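Category: Workshop & Repairs
5 min read

Sorting the capacitor drawer

September 29, 2019

I have been putting off the electrical parts since January, when I moved everything into the back room at Narnby. Most of it came over in carrier bags and stayed in them. The screws and washers got done first because I use them every week, and the rest sat under the bench.

The big capacitors were the worst of it. They roll. I had them in a drawer with the plugs and the cable ties, and every time the drawer opened they all went to the back with a thump. A drawer is fine for flat things. Anything round wants a bin with sides.

The bins I settled on are the plain open-topped kind with ridged sides. I bought a few from Jaltell and they were cheap enough that I didn't mind getting the size slightly wrong. Blue is for capacitors, and I've written that on a card by the door so that I stick to it.

For the sorting itself I put a felt mat on the table. De Bruijn sell them by the metre as underlay and the offcut I got was more than enough. It stops things rolling about and it's quieter – you notice that after an hour of putting metal cans down on a hard top. It does pick up bits of wire, so give it a shake outside when you finish.

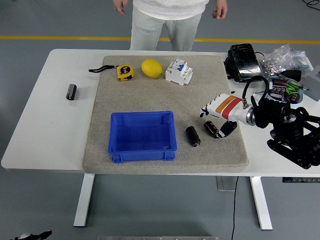

The order I work in is simple. Tip out one bag, take out anything that isn't a capacitor, then put the capacitors in the bin one at a time and read the label on each as it goes in. Anything with a bulging top or a crusty end goes in the recycling box. Large ones can hold a charge for a good while, so check them with a meter and discharge them properly through a resistor before handling them. Thirumalai Palaniappan taught me that when we shared a bench at Clodo, and I still do it even with parts I know have sat for years.

Circuit breakers are next. I have more than I thought, mostly spares from the old consumer unit, and they stack well enough on their sides that a shoebox would do. Tape measures have gone on a hook by the door.

I haven't decided about the small hardware in clear bags. You can see what's in them, which is the main thing, but they slump and slide off each other. Roughly 100 bags at the last look, and I'd like fewer.

Filed under: storage, electrical, back room
Contact | © 2019 | Back to top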